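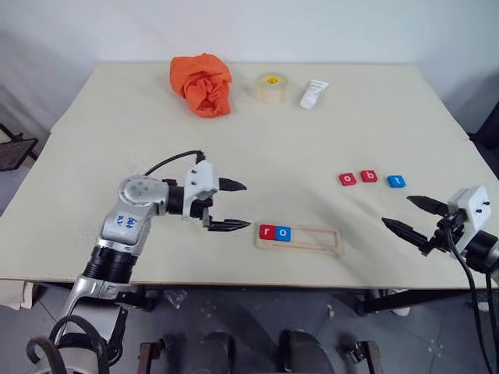

Projektbericht von Xiong, Studienprojekt Automatisierungstechnik, Projektgruppe Fletholm
Abgabe: Dezember

Beschaffungsplanung für einen zweiarmigen Versuchsplatz

1. Aufgabe

Im Rahmen des Studienprojekts sollte ein Beschaffungsplan für einen zweiten Versuchsplatz mit zwei Roboterarmen erstellt werden. Der vorhandene Platz in Fletholm wird von drei Gruppen genutzt und ist zu oft belegt. Für den zweiten Platz war zu klären, welche Teile neu gekauft werden müssen, was aus dem Bestand kommen kann und was besser selbst gefertigt wird. Arme und Steuerrechner waren bereits bewilligt und sind nicht Teil dieses Berichts. Für alles Übrige standen 624 Euro zur Verfügung.

2. Ausgangslage

Als Bezugsaufgabe diente das Buchstabenlegen, das auch am ersten Platz läuft. Die Arme sollen farbige Buchstabenplättchen vom Tisch aufnehmen und in die Nut einer flachen Holzleiste setzen, bis ein Wort vollständig ist. Auf dem Foto liegen »r« und »o« in der Leiste, drei weitere Plättchen warten dahinter auf dem Tisch. Beide Greifer sind geöffnet.

Die Aufgabe stellt wenig Ansprüche an die Traglast, aber einige an die Finger. Die Plättchen werden dicht nebeneinander gesetzt, so dass breite Fingerspitzen das Nachbarplättchen verschieben würden. Wir haben uns deshalb auch für den neuen Platz auf schmale, spitz zulaufende Finger festgelegt. Parallelgreifer mit flachen Gummibacken wurden früh aus der Auswahl genommen.

3. Bedarfsermittlung

Der Bedarf wurde in einer Tabelle erfasst und nach Pflicht, Verschleiß und Wunsch sortiert. Die Pflichtliste enthält:

Tisch mit matter Oberfläche
Befestigung für zwei Arme an der vorderen Tischkante
Kabelführung für beide Arme
ein Satz Buchstabenplättchen und eine Leiste
ein Satz Ersatzfinger

Beim Tisch war die Oberfläche wichtiger als die Größe. Eine glänzende Platte spiegelt die Deckenbeleuchtung und stört die Erkennung der Plättchen. Die helle, matte Platte am ersten Platz hat sich bewährt und wurde als Vorgabe übernommen. Weiche Schatten hinter den Gegenständen sind zulässig.

Die Kabelführung war im ersten Entwurf der Liste gar nicht enthalten. Am bestehenden Platz liegen die Kabel links in Schlaufen neben dem Armfuß, rechts hängen sie über die Tischkante nach unten. Für den Neubau sind Kabelketten und Klettbänder vorgesehen, dazu eine Steckdosenleiste unter der Platte.

Zum Verschleiß zählen Finger, Schrauben und Klebeband. Auf der Wunschliste stehen eine zweite Leiste für längere Wörter und weiche Gegenstände wie Tücher und Tuben für spätere Greifversuche. Ein orangefarbenes Tuch und eine weiße Tube gibt es bereits, daher wurde hier nichts eingeplant.

4. Angebote

Angefragt wurden zwei Anbieter, Jistley und Plonwood. Jistley liefert Zubehör für Greifer, Plonwood fertigt Möbel und Holzteile auf Maß. Plonwood bot Tisch und Leiste zusammen an, der Tisch wird mit vorgebohrter Vorderkante geliefert. Jistley bot die Fingersätze in zwei Ausführungen an. Die gefräste Ausführung ist steifer, die gedruckte deutlich günstiger. Bei den geplanten Lasten reicht die gedruckte. Die Lieferzeit beträgt bei Jistley 20 Tage und bei Plonwood 30 Tage, womit der Tisch den Zeitplan bestimmt.

Die Buchstabenplättchen wurden nicht angefragt. Sie sind als Lernspielzeug im Handel erhältlich. Vor dem Kauf ist zu prüfen, ob die Dicke zur Nut der Leiste passt. Plonwood benötigt das Maß vor Beginn der Fertigung, also müssen die Plättchen zuerst bestellt werden.

5. Eigenfertigung

Die Halterungen für die Greifer können im Labor gedruckt werden. Die Zeichnung der weißen Halterung vom ersten Platz liegt vor und wird unverändert übernommen. Kosten entstehen nur für Filament und Schrauben. Für die Armbefestigung haben wir die Eigenfertigung verworfen, da ein Bruch an dieser Stelle einen ganzen Arm gefährdet. Es werden gekaufte Metallwinkel verwendet.

6. Reihenfolge der Bestellung

Zuerst die Plättchen, nach dem Vermessen Tisch und Leiste bei Plonwood, gleichzeitig die Finger bei Jistley. Metallwinkel, Kabelketten und Kleinteile folgen, sobald der Liefertermin des Tisches bestätigt ist. Der Druck der Halterungen läuft während der Wartezeit. Vom Budget bleibt ein kleiner Rest, der für Ersatzfinger zurückgestellt wird.

7. Offene Punkte

Der Stellplatz ist noch nicht endgültig zugewiesen. Eine helle, einfarbige Wand hinter dem Tisch wäre günstig, sonst muss eine Trennwand beschafft werden, die im Plan nicht enthalten ist. Ebenfalls offen ist die Beschriftung der Arme. Am linken Arm klebt zurzeit ein von Hand beschriftetes Etikett. Bei vier Armen im Labor sollten Nummern vergeben und in die Geräteliste eingetragen werden. Versandkosten für den Tisch sind im Angebot von Plonwood nicht ausgewiesen und wurden schriftlich nachgefragt.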